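Opening the Case: A Morning at the Cavport Disassembly Laboratory

Robotic systems for the recovery of computer parts are moving out of private trials and into public view

On 20 February 2024, the Cavport Disassembly Laboratory opened its doors to recyclers, equipment managers and members of the public for its first demonstration morning. The laboratory is operated by Clatania in partnership with Lornon, a regional handler of retired office equipment. Until this year, its work had been seen only by the staff of the two organizations.

Visitors were received by Jeanine Van Beek, director of the laboratory, who outlined the purpose of the program. Lornon accepts computers from schools, hospitals and public offices across the region. In the last full year of operation it took in 3948 machines. Most were opened by hand, and a large share went to the shredder with usable parts still inside.

"A computer is put together in a known order," Ms. Van Beek told the audience. "By the time it reaches us, someone may have changed a drive, added a card or lost half the screws. Our systems must be able to work with the machine they are given."

The demonstration took place at the laboratory's main bench, where Luuk Segers leads the work on gripping and motion. A view from the robot's wrist was shown on a large screen so that guests standing at the back of the room could follow the approach of the gripper to the open chassis. 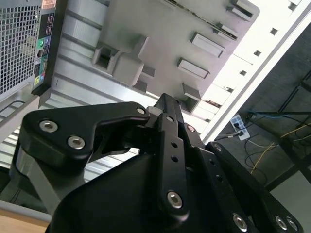 Mr. Segers explained that a cautious approach accounts for much of the time spent on each machine. Sheet metal flexes when it is pressed, and a case resting at an angle can shift under even a light touch. The control software, known within the laboratory as Kramer, therefore limits the speed of the arm as soon as the fingers come near the case. An operator remains at the bench throughout and may stop the motion at any point.

Several guests asked why the laboratory had chosen a gripper with two fingers over a set of special tools. Mr. Segers replied that special tools had been tried in the first year of the project. Each performed well on the model for which it was made and poorly on the next one through the door. A general gripper is slower, he said, but it can be taught.

Teaching is the responsibility of Chih-ming Chang, whose group records the movements of skilled technicians and uses those records to train the system. The group has gathered 3000 recordings to date, of which 900 concern the inside of the case: freeing cables, lifting out drives and handling circuit boards. Mr. Chang described these as the most demanding part of the collection. Parts sit close together, cables hide what lies beneath them, and polished metal reflects the lights of the room back into the camera.

The discussion then turned to server equipment, a growing portion of the material that Lornon receives. Marthinus Sithole, who manages intake for the company, noted that processors and memory hold much of the resale value in a retired server. A bent contact in a processor socket can make an otherwise sound board unfit for sale. For that reason, the laboratory asks its system to keep well clear of the socket until the surrounding work is complete, and removal of the processor itself is still assigned to a technician.

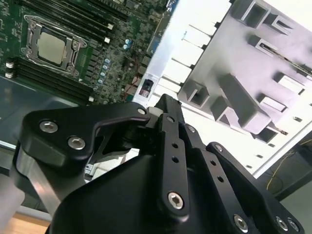 Questions From the Floor

The closing session was led by Stijn Van den Broek, who oversees training for bench staff. Asked whether the program would reduce the number of technicians, he stated that no positions had been removed and that 2 had been added, both in inspection and testing. Staff who once spent full shifts opening cases now divide their time between the bench and the test room.

Other questions concerned data security. Mr. Sithole confirmed that storage drives are logged on arrival and erased or destroyed under existing procedures, which the program does not alter.

The laboratory will hold a second demonstration morning in June. Places are limited by the size of the room, and recyclers who wish to bring equipment of their own for assessment are asked to contact the Cavport office in advance.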